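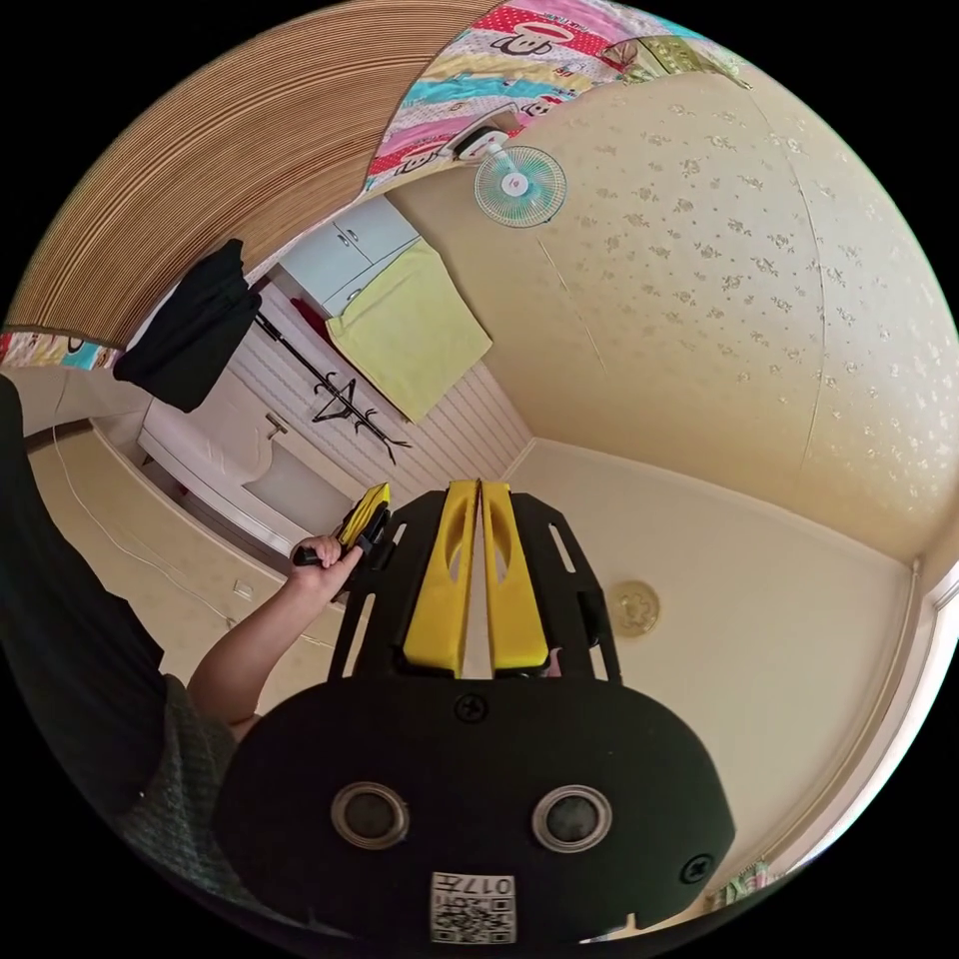
When should the Mota pose tracker be started? Start it after both grippers are powered on and before any episode is recorded.

1. Open Billari and select **Tracking**.
2. Set the frame buffer to 2,000.
3. Press **Start** and wait for the status to read "Ready."
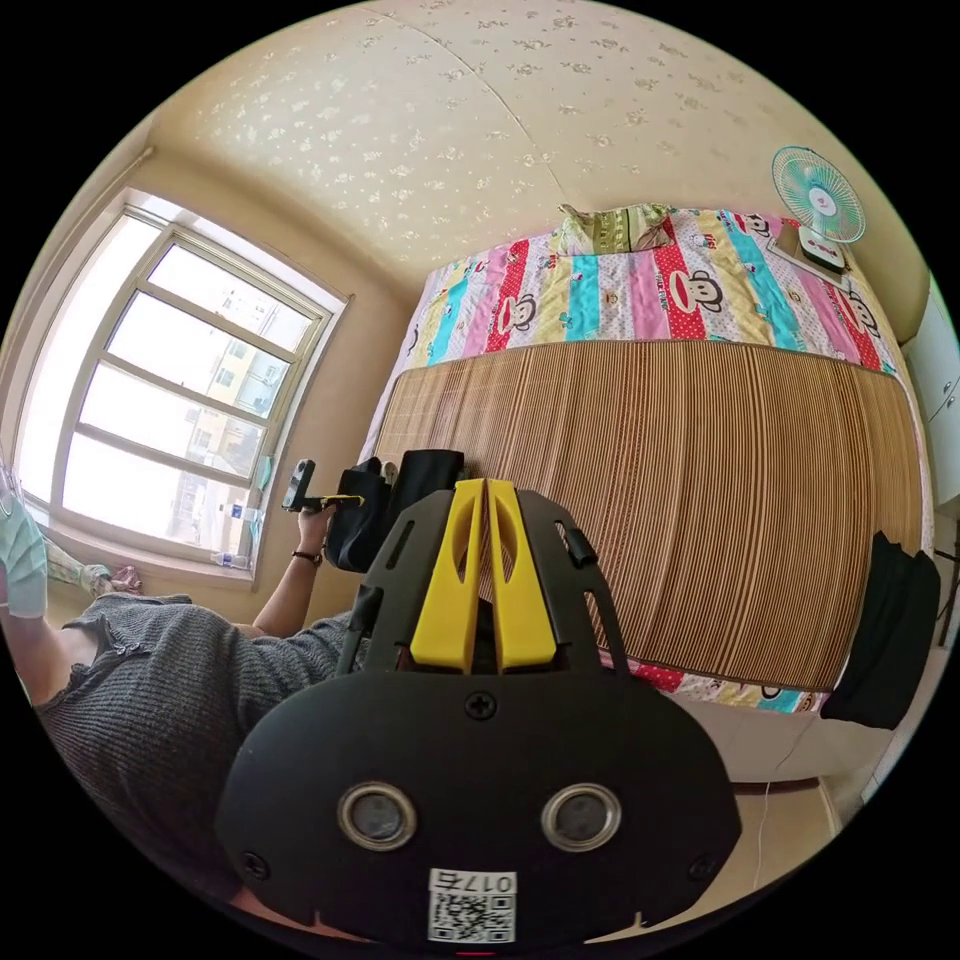 What happens if the tracker loses its position? Billari marks the episode "Incomplete" and keeps the file for review.

**Caution:** Do not restart the tracker during an episode.
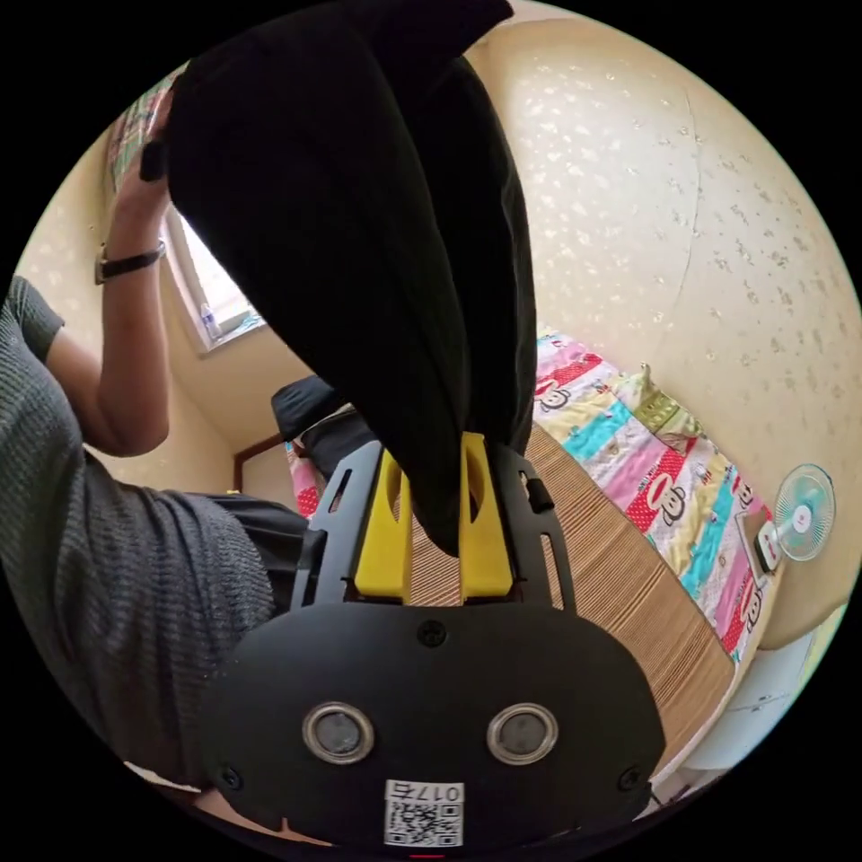

Grasp labels are assigned in the **Segments** panel. Mark the start of a grasp at first finger contact. With soft items, such as the black fabric held between the yellow fingers, set the object type to "Deformable" before saving.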